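3.2 台所音の収録と聴取課題

収録は3月に実施。場所はStastauの賃貸住宅2棟、いずれも単身者向け。前節で述べた通り、本研究の関心は隣室から漏れてくる生活音が「何の音か」と言い当てられる度合い(以下、同定率)と、うるささの評価との関係にある。足音や給排水音については先行研究が多い。台所の音は少ない。食器、引き出し、換気扇、まな板。とくに引き出しの閉まる音は苦情の記述に繰り返し出てくるわりに、聴取実験の刺激としてはほとんど使われてこなかった。

刺激音は計229個を収録し、うち暗騒音の混入が大きいものを除外、211個を分析対象とした。除外の判断は第一著者とTavaresが別々に行い、食い違った音は再聴取して決めた。再聴取でも割れたものは除外。録音機材はHirkixの据置型レコーダ、マイクロホンは壁面から1 mの位置に固定した。サンプリング周波数は48 kHz。壁の透過特性は実測値を用いたフィルタで与え、1,000 Hz以上の減衰についてはMartensの手法に準じた(付録B)。低域側は補正なし。ここは後で議論する。

参加者は大学の掲示で募集。聴力検査の後、静かな部屋でヘッドホン(Flamix)により刺激を提示した。課題は二つ。まず音の名前を自由記述で回答、次に7段階でうるささを評定。順序は固定した。逆順だと評定が命名に引きずられるおそれは減るが、予備実験では参加者が命名の段階で最初の音を忘れており、結局やめた。有効回答は1,167件。空欄と「わからない」は同定失敗としてて扱い、欠測にはしていない。

自由記述の採点基準は緩めにとった。「皿」「茶碗」「食器」は同じ扱い。「物を置いた音」は半分の得点。「隣の人の音」は得点なし、ただしこの種の回答はうるささ評定が高い傾向にあり、4.3節で別に集計する。

結果の概略。同定率の高い音ほどうるささは低く評定された。換気扇だけが例外で、よく言い当てられるのに評定も高い。持続音であることが効いていると思われるが、今回の計画では切り分けられない。引き出しの音は同定率が低く、評定のばらつきが最大。自由記述には「ドア」「家具を引きずる」「何か落とした」が並び、台所と結びつけた回答は少数だった。

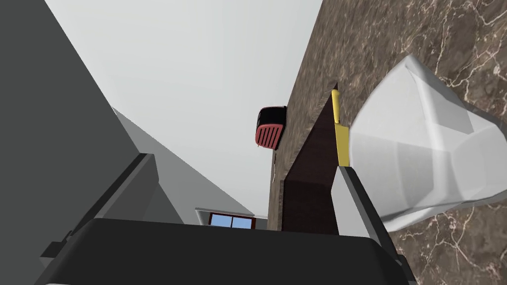
図4 シミュレーションによる台所空間。大きく傾いた低い視点、灰色の壁面。

音響学と住まい 第12巻 第2号 57

聴取時に部屋の見た目を与えるかどうかも検討した。Aquinoの住宅音データ集では、平面図を見せた群で同定率が上がると報告されているが、評定への影響は記載がない。本研究では視覚情報なしの条件のみを本実験とし、平面図あり条件は少人数の追加実験にとどめた。追加実験の結果は本実験と向きが同じで、差は小さい。人数が足りず検定は行なっていない。

問題は夜間の条件である。同じ引き出しの音でも午後2時と午後11時では受け取り方が違うはずで、教示文で時刻を想定させる方法を一応試したが、参加者の多くが途中で教示を忘れていたと答えた。時刻の操作は教示では弱い。実際の夜に、自宅で聴いてもらう手続きが要る。詳細は5章にて述べる。

低域の補正を省いた点について。63 Hz帯以下ではフィルタの推定誤差が大きく、補正をかけるとかえって不自然な響きになった。足音を扱う場合は許されない省略だが、食器や引き出しの音は主成分が中高域にあるため影響は限られるとみている。換気扇についてはこの限りでなく、上の例外的な結果も多少割り引いて読む必要がある。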